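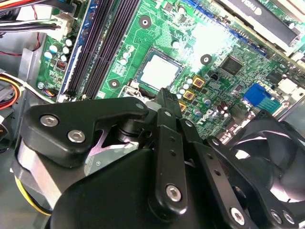 Thread: Old desktop, is it worth keeping going?
Forum: General hardware help
Replies: 11

jaranda_74
22nd January
I have a desktop that my brother-in-law built for me years ago and it has started switching itself off. No warning, no blue screen, just off. It happens mostly when I'm exporting photos, but last night it did it while I was reading the news. It will turn back on straight away sometimes, and other times I have to leave it ten minutes.
The power supply is a Viltach, the one that came with the case. I've had the side panel off and hoovered the front vents. Is it worth spending money on this or should I put it towards a new one? I mostly do photos and a bit of accounts.
Julián

Benito P
Power supply. The ones bundled with cases are the first thing I'd change. Don't bother testing anything else until you've swapped it.

chauhan_r
I'd want a temperature reading before buying parts. Needing ten minutes before it starts again sounds like heat to me. When was the paste on the processor last changed? Install any of the free monitoring programs, leave it running during an export and write down the highest figure.
Also, please don't hoover inside the case. The vents from outside are fine.

jaranda_74
Paste has never been changed as far as I know. Will do the temperature thing tonight.

Benito P
A supply on its way out can also need to cool down before it restarts. I've seen it plenty of times.

chauhan_r
Yes, it can. That's why I'd measure first. The program is free and a supply isn't.

Adoración C.
Can I put in a word for just replacing it? I kept an old machine going for years with a new fan, then a new drive, then more memory, and by the end I'd spent most of what a small refurbished office PC costs. The refurb uses a lot less electricity as well. For photos and accounts you don't need anything special.

Nicanor E
Depends what's in it. If the memory and the drive are decent there's no sense binning the lot over one part. Too much goes to the tip already. Our recycling centre had a skip of them last time I went, and half looked fine apart from the dust.

Adoración C.
I didn't say bin it. Mine went to my nephew.

Nicanor E
Fair enough.

jaranda_74
Ran the program. Processor sat in the low sixties during the export and the machine went off anyway. I did 2 exports to be sure, same result both times. The export folder has 732 pictures in it, so it was working for a good while before it cut out.

chauhan_r
Then I was wrong about the processor, those are ordinary temperatures. Benito's guess looks better now. Before you order one, try a different wall socket and a different mains lead, without the extension block. Reseat the big connector on the board too. Switch off at the wall and pull the plug before you touch anything, and never open the supply itself.

Benito P
Told you. Get something from a known maker with a proper warranty, and check the length, some of the older cases are tight behind the drive cage. 550 watts is loads for what you've described. If the case takes a standard size it's four screws and an hour, most of that spent on the cables. Take a photo of where everything goes before you unplug it.

Adoración C.
And back up your photos before any of this, whichever way you go. A drive that keeps losing power in the middle of writing isn't going to thank you.

jaranda_74
Backed up to an external drive this morning -- 3,059 files, which took longer than I expected. Tried the other socket and another lead, still cut out. I've ordered a new supply and it should be here before February. If that doesn't fix it I'll look at a refurb.
Does anyone know if I can reuse the cables from the old one? They're already routed and it would save me a lot of fiddling.

chauhan_r
No. Use only the cables that come with the new one. The plugs can fit and still be wired differently at the supply end, and that can kill the drives.

Benito P
Agree with Ramesh on that, for once.

jaranda_74
Right, new cables it is. Will post when it's in.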